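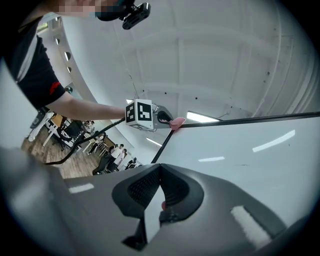
How is the opening of a hand-held gripper measured when there is no motor in it?

A small magnet is fixed to the end of the finger pivot and a rotary sensor reads its angle. The angle is converted to a jaw opening in millimetres with a table made once for each gripper, then stored with the time of the reading.

Dultano hand-held grippers: workshop gallery
Kemham Shared Workshop, robotics bench

Dultano is a pair of hand-held grippers built on the robotics bench at Kemham. They are worked by a finger trigger and carry no motor. The position of each gripper comes from its marker block, the jaw opening from the sensor described above, and the two are joined afterwards in Clastura, our own logging program. The notes go with the gallery and cover the second version of the hardware. The first version used a sliding potentiometer and has been stripped for parts.

Cloth and rod

A pink cloth pinched against the black rod by the far gripper. The marker block sits on top of the gripper, with the large square pattern facing forward and its cable hanging in a loose curve.

The near gripper shows the fingers we now use: black, with textured mesh pads, meeting in a V-shaped notch. A white felt strip lies to one side of them.

Fingers

The notch is there for round stock. With flat fingers, a rod rolled out of the grip whenever the wrist turned, and most of the early recordings had to be thrown away. With the notch, a rod settles in the same place each time. The drawback is that thin sheet, including cloth, has to be taken near the tips where the faces still meet flat. A user needs a few minutes to get used to this.

Pads are fixed with double-sided tape. Glue held better but made replacement slow, and pads are the part that wears first. Clean the finger with alcohol before fitting a new pad and leave it clamped for 12 minutes. Pads fitted in a hurry creep towards the tip and change the closed reading.

Trigger and spring

The trigger pulls a short link which closes both fingers through a pair of meshed gear segments. Force at the tip depends on the user's hand and nothing in the gripper limits it. The return spring is as light as we could make it while still opening the fingers fully in any orientation. A stiffer spring was tried and rejected: it tired the hand and hid the feel of the object.

If the fingers stop short of fully open, check the link before the spring. The pin works sideways and rubs on the inner wall. A washer on the open side cures it. Replacing the spring does not.

Both gear segments must be fitted on the same tooth. One tooth out is hard to see by eye, but the fingers will meet off centre and the table for that gripper will be wrong over its whole range. Close the fingers on a strip of thin card and look at where the card sits against the centre mark.

Sensor

The magnet is pressed into the pivot end and held with a drop of thread lock. The gap between magnet and sensor is 2 mm. A smaller gap gives no useful gain and risks contact when the housing is squeezed. A larger gap gives a noisy reading near the closed position, where the noise matters most.

The sensor is read by a Hsueh board in the handle. The board also supplies the time stamp. It was chosen because it fits the handle lengthways and has its connector on the short edge. Boards of the same size with the connector on the long edge will go in, but the plug then bears against the trigger link.

Keep the steel screws at the front of the housing away from the magnet. One set was swapped for brass after the reading on the left gripper shifted each time the cover was refitted.

Making the table

Feeler gauges and short lengths of bar are closed between the fingers in turn, smallest first, and the sensor reading is noted for each. The set is then run again from largest to smallest. If the two runs disagree, there is play in the link and the table should not be used.

Clastura fits a curve through the readings and stores it under the serial number of the gripper. The tables are not interchangeable. They look alike when plotted, and one session in May was recorded with left and right swapped. The fault was found only when a closed gripper was reported as slightly open throughout.

Repeat the table after any of these:
a change of pads
removal of the pivot
a drop on to the floor
a change of spring or link

Marker block

The block has to be rigid with respect to the fingers. This is the fault that cost the most time. On the first mount the block could be rocked by hand by a very small amount, and the calculated fingertip position wandered each time the wrist changed direction. The present mount is screwed down at its corners and located by dowels, so that it goes back in the same position after removal.

The offset from block to fingertip is found by holding the tips in a fixed conical hole and swinging the gripper through as wide a range as the wrist allows. Clastura solves for the offset and reports the remaining error. Swings in one plane only will give a small error and a wrong answer. Tilt in every direction, and include some rotation about the long axis of the gripper.

Do not wipe the patterns with solvent. A dry cloth is enough. Replace any face with a scratch across the border of a square, as the border is what the detector looks for first.

Lighting

Shiny surfaces near the work throw back long streaks of light from the ceiling fittings. A streak that crosses a marker in the view will lose that marker for as long as it stays there. Turning the work a little generally does more good than changing the exposure. Short exposures are still preferred, as blur from quick hand movement loses more readings than low light does.

Cables

Each cable is left with slack at the gripper and is then fixed to the user's forearm or allowed to hang. A tight cable pulls on the wrist and shows in the record as a small steady tilt. A cable with too much slack catches on things. On frames and rods, route it on the side away from the work.

The plug at the handle is the weak point. A short sleeve of heat-shrink over the last part of the cable has stopped the breaks we were getting at the strain relief.

Clock check

Clap the fingers shut three times at the start of a recording, with the block in clear view. The closing shows in the sensor trace and the fingers show in the picture, and the two can then be lined up. Do the same at the end. If the offset at the end differs from that at the start, the clock on the board is drifting and the recording must be stretched to fit before use.

On version two, a run of 53 minutes needed no stretching. Longer runs have not been tested.

Cloth tasks

Cloth is harder than rigid parts for this hardware, mainly because the jaw reading says very little. A single layer and a fully closed gripper differ by less than the play in a worn link. We treat the reading as open or closed for cloth and do not rely on the figure in between.

Folded edges are easier to take than a flat face. Where the cloth lies against a rod, bring the fingers in along the rod and close slowly. Coming in from the side tends to push the cloth round the far side of the rod, where the tips cannot reach it.

Parts still to be changed

The trigger guard is too narrow for gloved hands. The cover needs 7 screws and should need fewer. The felt picks up dust and will probably be replaced with something smoother. The centre mark on the fingers wears off and should be cut in.

Drawings for the fingers, link and block mount are kept in the Dultano folder on the workshop server. The Clastura settings for each gripper are in the same place, filed by serial number. Members may copy both. Please leave the originals unchanged and save altered parts under a new name.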